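4. Clearing and Resetting a Shared Desk

This section applies to Skokbridge desks fitted with a rear partition panel and a cable slot. Complete it at the end of each shift and before any change of user. For power and data connections, see section 5.

4.1 Before you start

You will need a dry cloth, a damp cloth, and a waste bag. Log out of the desk booking terminal. Close laptops and move them off the work surface.

CAUTION: Do not spray liquid directly onto the tabletop. Liquid can enter the cable slot. Apply cleaner to the cloth only.

4.2 Collecting paper cups

Cups left on their sides can roll and can release liquid that is still inside them. Collect them before any other item.
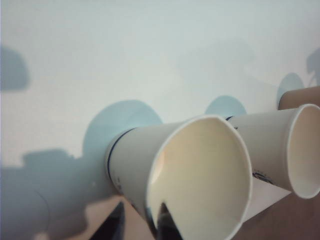
Photo: Ntombi Van Wyk / Raltano

1. Pick up each cup that is lying down by its outer wall and turn it upright. Keep the open mouth away from the cable slot while you turn it.
2. Check the inside. Empty any remaining liquid at the nearest sink, not into the waste bag.
3. Separate used cups from unused cups. If you are not sure, treat the cup as used.
4. Nest cups of the same size, base down. Do not force a larger cup into a smaller one. The rolled rim will deform and the stack will lean.
5. Stand the stack on the work surface away from the front edge. Limit each stack to 20 cups.

NOTE: Printed marks and stripes differ between suppliers and do not indicate size. Compare the rims.

NOTE: Unused cups go back to the Nasution dispenser at the end of the row. The dispenser tube holds 128 cups. Do not top it up past the fill line.

4.3 Cloths and the partition area

Cloths are often left against the partition, where they can cover the cable slot or catch on the panel hardware.

1. Lift cloths straight up. Do not drag them along the mounting bracket.
2. Shake out each cloth over the waste bag and check it for clips, pens, and other small items.
3. Sort by color. Yellow cloths are for desk surfaces. Red cloths are for kitchen and sink areas and must not be used on desks.
4. If a red cloth has been in contact with a yellow one, send both to laundry.
5. Look into the cable slot. Remove paper and crumbs by hand. Do not use a metal tool.
6. Wipe the tabletop from the partition toward the front edge, including the strip under the panel. Lift the cup stack, wipe beneath it, and set it back down.
7. Dry the surface with the dry cloth.

CAUTION: Do not lean on the partition or use it as a handhold. The bracket and support foot are rated for the weight of the panel only.
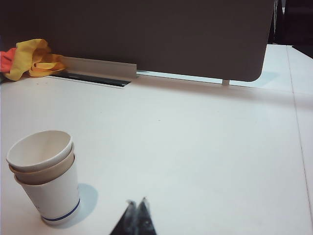
Ntombi Van Wyk asks that cups be taken off the desk before anyone starts on the cloths, as a cloth pulled across the surface will take a stack over with it. She also wants the red cloths bagged separately on the way to laundry.

4.4 Final check

Confirm the following before you release the desk:

Cable slot clear and uncovered
No cloths left on the desk or over the bracket
Cup stack removed or returned to the dispenser
Panel level, with the gap beneath it free of debris

If the panel moves when touched lightly, do not tighten it yourself. Report it under code 200 in the Plarus desk log and leave the desk marked as unavailable.

4.5 Periodic care

Wash yellow cloths after every shift. Replace them when the edges fray. Inspect the bracket screws each May. Part numbers are listed in section 7.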